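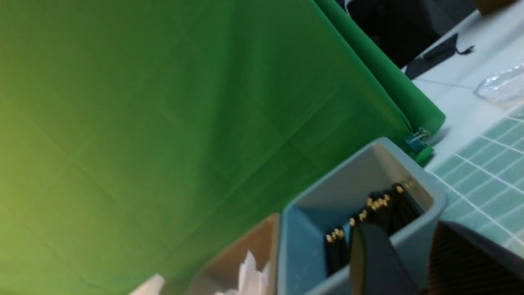 9 min read

My mum had a rule that whoever didn't cook laid the table, and whoever moaned about laying the table also washed up. I moaned a lot. So by the age of eleven I'd handled more plates than most waiters, and I used to lie in bed and design the robot that would do it for me. It had a bow tie, obviously. It rolled in on one wheel and never dropped the gravy boat.

I've been thinking about that robot because I finally got to spend an afternoon watching real ones have a go at more or less the same job, at Stoltmont, who let me sit on a stool for hours and ask daft questions. Khrystyna-Mariia Vasylenko looked after me and only sighed once, when I asked if the arm could make toast.

I'd gone in expecting to write one of two posts. Either "they're coming for the washing up, hurrah" or "put the rubber gloves back on, it's all hype". I've come home with something muddier and it's taken me a week to get it down.

So, the job. You've got tubs with different things in them, spoons in one and a bunch of thin black sticks with gold ends in another, and a big tub for the crockery. You've got a tray. Things need to get from the tubs to the tray and end up somewhere sensible. That's it! A four-year-old can help with it, and mine did at that age, in her own way (every place got three spoons and a dinosaur).

And I sat there thinking, well, this'll be quick.

It wasn't quick. The first thing you notice when you watch an arm do this is the hovering. It comes over the top of the thing it wants, stops, has a tiny wobble of a think, goes down a bit, stops again. I do this myself when I'm getting the last crisps out of the tube without tipping it, so I had some sympathy. But a person laying a table doesn't hover. You grab four spoons in one fist while looking out of the window and you deal them out like cards.
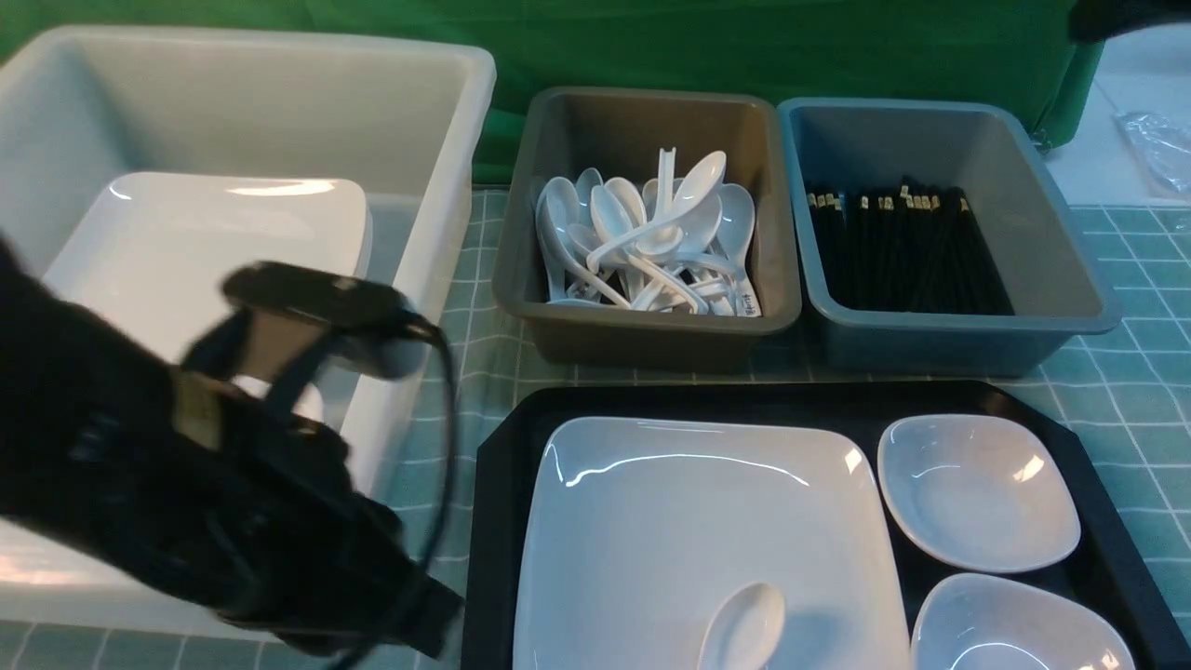 Plate, spoon, two little dishes on the tray, and a whole heap of spoons still to choose from.

Look at that heap of spoons for a minute. One's got its handle sticking nearly straight up and the others are lying any old how. If you asked me to pick the easiest I'd go for the upright one without even knowing I'd decided. Getting a machine to do that bit, the not-even-knowing bit, is apparently where a lot of the trouble lives. Spoons nest. They hook round each other. They're shiny and they're white and they're lying on other shiny white spoons, and I found it hard enough from my stool to say where one stopped and the next began.

Khrystyna-Mariia told me the spoons were her least favourite thing in the building. She'd rather do plates all day. I said I'd have guessed the plates would be worse, what with them being breakable, and she said a plate at least has the decency to have an edge.

I have been repeating that to everyone.

It did change how I look at my own kitchen. I went home and emptied the dishwasher (a Dreris, elderly, makes a noise like a pigeon in a biscuit tin) and tried to do it the way the arm does, one thing at a time, one hand, two fingers, no cheating. Please try this. It's maddening! The forks were fine. Mugs were all right if I went in by the handle. Then I got to the stack of side plates and realised that I always, always use my little finger to separate the bottom one from the one underneath, and that I've probably done so for thirty years and never once noticed. Take that finger away and I was scrabbling at the rim like a hamster.

I also worked out that I use my belly. I hold the drawer open with it. I've never seen a robot with a belly and I think somebody should look into that.

The other thing I hadn't thought about at all is how much I know about my own crockery before I touch it. I know the blue bowl is heavier than it looks. I know the big serving dish has a chip at one corner and you mustn't put your thumb there. I know the lids for the plastic tubs don't match the plastic tubs and never will. You could buy the cleverest arm in the world and it would still need to be introduced to my cupboards, one horrible item at a time.

Bowls, now. Bowls surprised me.

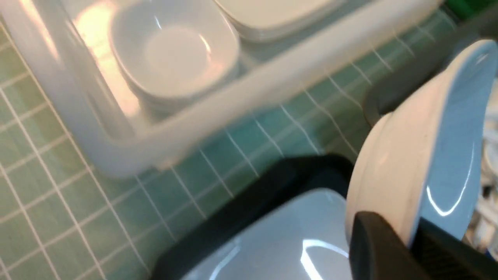
Holding a bowl by the rim – white outside, pale blue inside, and well tipped over.

I pick a bowl up with my thumb inside and my fingers underneath, and I'd bet you do too. With a gripper that pinches, you're going in at the rim, and then the bowl wants to hang at whatever angle it fancies. When you've got it tilted right over like that, you still have to put it down flat at the other end. I caught myself leaning on my stool, as if I could help. You know when you're a passenger and you press the brake that isn't there? That.

From the little camera down by the gripper everything looks enormous and slanted, by the way. A bowl fills half your view. I watched that view on a screen for a good while and felt slightly seasick, and then I looked back up at the table and it was just a table, with a green squared covering on it and some tubs. I'd love a version of my own kitchen from the point of view of my wrist. I suspect it would be mostly toaster.

Right, the question everyone in my family has asked me since: can they do it yet?

My answer is that they can do some of it, slowly, when it's been laid out nicely for them. That's a lot more than I'd have said five years ago. I don't want to be sniffy about it. There's a real arm picking up real plates, and it isn't following a fixed path like the ones in car factories, where if you moved the door by an inch it'd weld the air. If a plate's shifted, it goes to where the plate is. I moved a spoon myself (with permission) to test it, feeling like a naughty child, and it went after the spoon.

But "laid out nicely" is carrying a lot in that sentence. Tubs with one kind of thing in each! I would be so happy if anyone in my house put one kind of thing in each of anything. Our cutlery drawer has a section for batteries. A tea towel would finish it off, I think. So would my cat.

I used to do weekends at a café called Agudelo, years ago, when I was skint and could still stand up for eight hours. We had 100 covers on a busy Saturday lunch and one poor lad on plates, and what he did in that back room I now think of as nearly magic. He'd take a wobbling tower of everything, soup in the bottom, napkins stuck to it, somebody's glasses once, and it'd be scraped and racked before you'd got back through the door. He was paid very badly. If you want my view on which jobs the machines will take first, I'd say it won't be his, not in the state his arrived in. It'd be the dull bit after, the sorting clean spoons from clean spoons, where everything's dry and known and nobody's shouting.

And I'd have been quite glad to give that bit away.

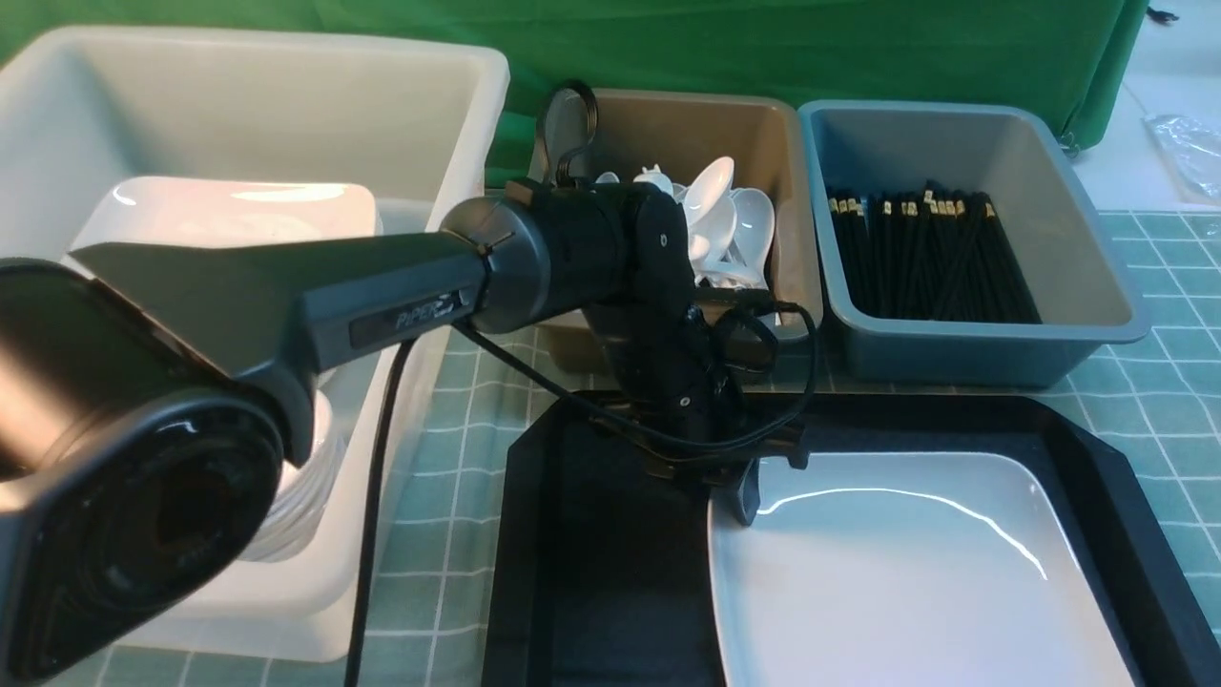 The arm over the tray. "PiPER", says the label.

I'd always pictured the arm as one smooth thing, like an elephant's trunk, and it's much more elbowy than that. There's a big round joint, then a long straight bit, then the elbow, then the wrist bending down to the gripper, and cables looping about all over. It looks like a desk lamp that's been going to the gym. What I liked was how the whole lot has to rearrange itself for the sake of a very small movement at the end. To nudge a finger a tiny way to one side, everything from the shoulder down has a little shuffle. I do the same getting a jar from the top shelf, only with more swearing.

It does get in its own way. The elbow was in front of the spoon tub half the time and I kept craning round it. I asked whether that bothered the robot and was told that yes, it can matter a great deal where you can see from, so that made two of us.

My brother-in-law wanted to know about money. He always does. I can't tell you what any of this will cost by the time it turns up in a shop, and I don't believe anybody who says they can. What I can tell you is that we had a quote of £2772 in July for an Itine dishwasher and new units either side of it, and we said no, and I went on drying up by hand whenever the pigeon plays up. So that's my household's budget for being spared the plates. Less than £2772. Any robot people reading may take note.

Would I want one, though? I keep changing my mind. I don't love laying the table, but it's when I find things out. My daughter tells me things over a handful of forks that she'd never say sitting down. If an arm did the forks, she'd be upstairs.

On the other hand I would hand over the emptying of the dishwasher tomorrow, and throw in the pairing of socks. I'd put up with the hovering. It could start at midnight and take until breakfast for all I care, so long as it's quiet and doesn't frighten the cat.

Next time I'm hoping to see some towels being folded. I've been told it's worse than spoons.

Comments

Bev in Ludlow
The belly point is a serious one. I shut the fridge with my hip, hold the bin lid with my knee and carry the post in my teeth. Two fingers on a stick has no chance in this house.

tomasz_h
Did the one-hand, two-finger thing with our dishwasher after reading this. Gave up at the colander.

Marguerite
I was a school cook for years and I'd say you've got it right about the clean sorting. We'd have 2120 bits of cutlery through in a week and I used to dream about teaspoons. Would have kissed a robot.

Old Pete
Slow is fine if I'm asleep. My worry is who comes out when it jams with my best bowl in it.

Reply from the author
Pete, I think it would be you, in your dressing gown. Marguerite, please write your own blog, I'd read it!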